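Buy the plain gripper first

People shopping for a robot hand tend to start with the one that has the most fingers. I think that is the wrong place to start, and a season of simulator runs on the Plundimdale project has made me surer of it.

We set up two hands on the same tasks. The Lanov hand has curling fingers and a controller with more settings than I will ever use. The Claker is a two-finger parallel gripper that opens and closes. A handheld video camera was on the list of things to hold, as it has a handle and a shape that is hard to plan for.
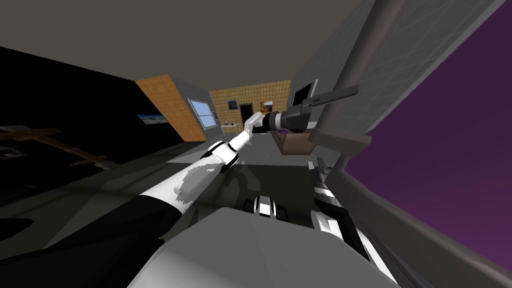
Baluyot disagrees with me and wrote back that a plain gripper only looks good when the parts are easy, and that 117 grasps on simple shapes say little about a real kitchen or shop.

I accept part of that. Odd shapes are where fingers earn their price. But most jobs I get asked about involve blocks, boxes and brackets, and tuning the Lanov took 16 settings before I trusted a single run. The Claker needed a width and a force.
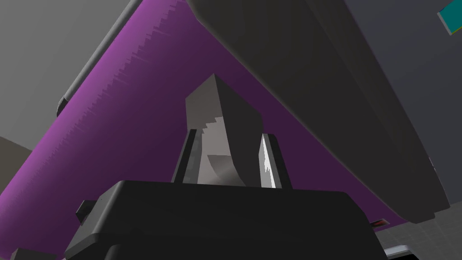

Price matters too. Our quote was $4000 for the hand and $2000 for the gripper, before spare parts. I would spend the difference on a better wrist camera and add the fingers later, once a job calls for them.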